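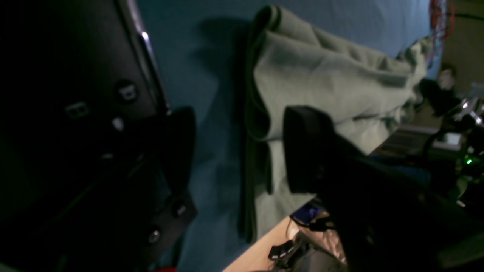 Tolgate is a small town in the Odine Valley, on the east bank of the Holov River. It is the largest town in the valley and is known in the region for its high share of retired residents, many of whom moved there from larger cities after the paper mill closed and house prices fell. At the last local count the town had 883 households.

History

The town grew up beside a toll gate on the old river road, from which it takes its name. A sawmill opened first, followed by the paper mill, which was the main employer for three generations. When the mill shut down, many younger families left. The town council began advertising Tolgate as a retirement community in 2000, offering reduced fees for the conversion of former mill houses into single-story homes.

Geography and climate

Tolgate sits on flat ground between the river and Kong Ridge. The oldest streets run parallel to the water, and the newer neighborhoods are on the higher land to the east. Winters are short, with light snow that is usually gone by March. Summers are warm and fairly dry. The low streets near the river flooded several times before the levee was raised, and houses there are still required to have raised electrical panels. 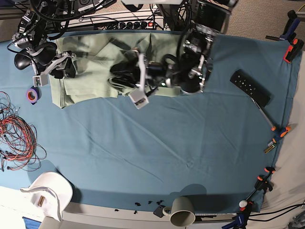
Housing

Most homes are one-story and owner-occupied. Mill Row, a group of 41 former company houses, was the first area to be converted. Holov Terrace has rental apartments for residents aged 55 and over, with a shared dining room and a laundry on each floor. There is a waiting list for ground-floor units. Property taxes are lower than in the neighboring river towns.

Services and transportation

The town has a clinic, two pharmacies and a public library. The nearest full hospital is in Odine, 17 miles to the north. A weekday bus connects the two towns and stops at the hospital entrance. Within Tolgate, a door-to-door van can be booked a day ahead by residents who no longer drive.

Recreation

A paved path follows the levee for the length of the town. The former mill office is now a senior center with a woodshop, a kitchen and a hall used for dances and card games. Its walking club was started by Jianguo Du, a retired surveyor who also drew the trail map sold at the library. Fishing is allowed from the east bank all year, but the boat ramp is closed during high water.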